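Standlow Community Help > Food and Kitchen

How do I stop sweetcorn going tough when I cook it?

Asked by Calla

I've had an allotment on the Naidoo Road side of Standlow for 4 years and this was the first August I got a proper crop of sweetcorn. I ended up with 18 cobs, which felt like a small miracle after the slugs last year. The trouble is the eating. I boiled the first lot for 11 minutes with a good spoonful of salt in the water, same as my mum always did, and they came out chewy with skins that got stuck in everybody's teeth. The variety is one called Alen that I got at a seed swap, so I've no packet to read.

I've put most of them in the freezer now and I'd like to do better with those. Is it the salt, the timing, or did I just leave them on the plant too long? I cook everything on an old electric hob if that makes any difference. 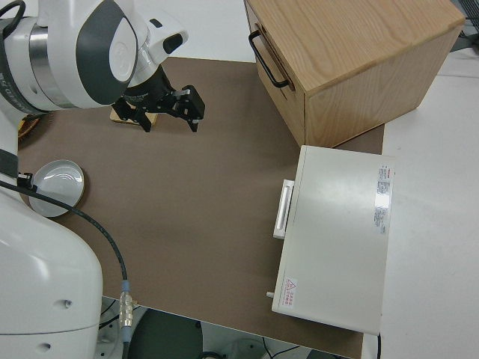
Small wooden block on the brown mat.

Also – can you freeze them whole or should I have cut the kernels off first? Too late now, but I'd like to know for next year.

3 answers

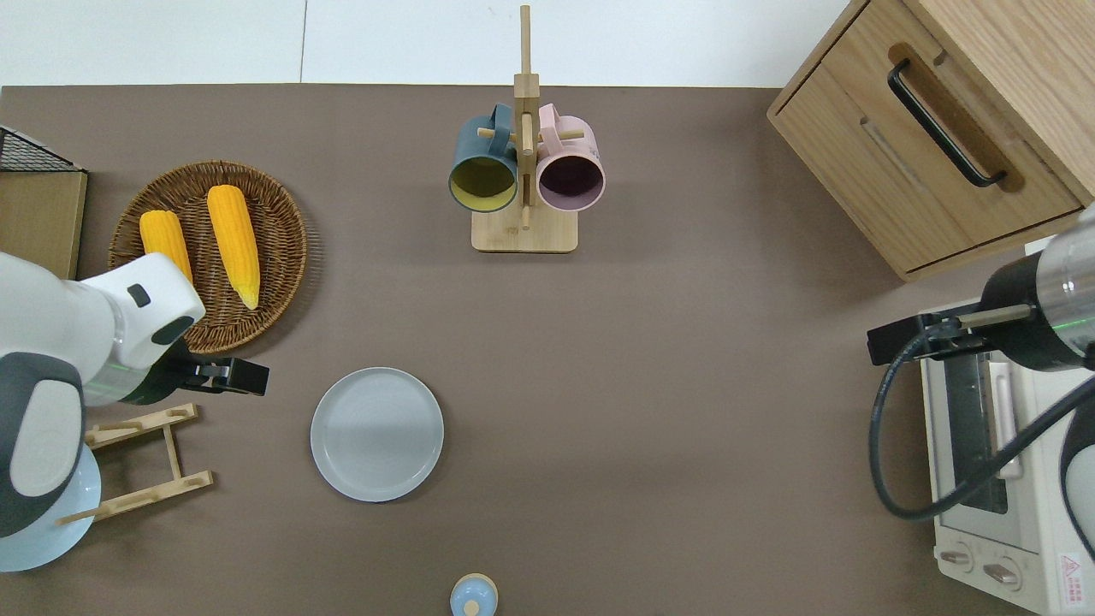 corncrumbs

November 8, 2025

Eleven minutes is far too long for fresh corn! I do mine for four, in plain water that's already at a rolling boil, and then straight out onto a rack or a plate so they don't carry on cooking. Butter and salt go on afterwards. Whether salt in the water really toughens them I couldn't swear to, people argue about it every year, but leaving it out costs you nothing.

The other thing is when you picked them. Push your thumbnail into a kernel – if the juice is milky it's ready, if it's clear you're early, and if it's doughy you've missed it and no amount of clever boiling will get it back. Mine went from milky to doughy in less than a week this year with all that heat. Doughy ones are still fine in soup or fritters, just blitz them first.

Whole cobs freeze perfectly well. Did you blanch them? If you didn't, use those up first as they go a bit cardboardy by Christmas.

plot_40

I microwave mine in the husk and never have any bother. Obviously no good for your frozen ones if you've already stripped them.

marrowfat

Agree with the first answer on timing. For the frozen cobs, don't thaw them, put them in the pan from frozen and give them a couple of minutes extra. Or cut the kernels off once they've softened a bit and fry them in butter with spring onion and a pinch of chilli, lovely on toast. My cobs take up about half the freezer so next year I'm definitely cutting them down before they go in.

Is the seed swap in Standlow still going by the way? I've got far too many runner beans.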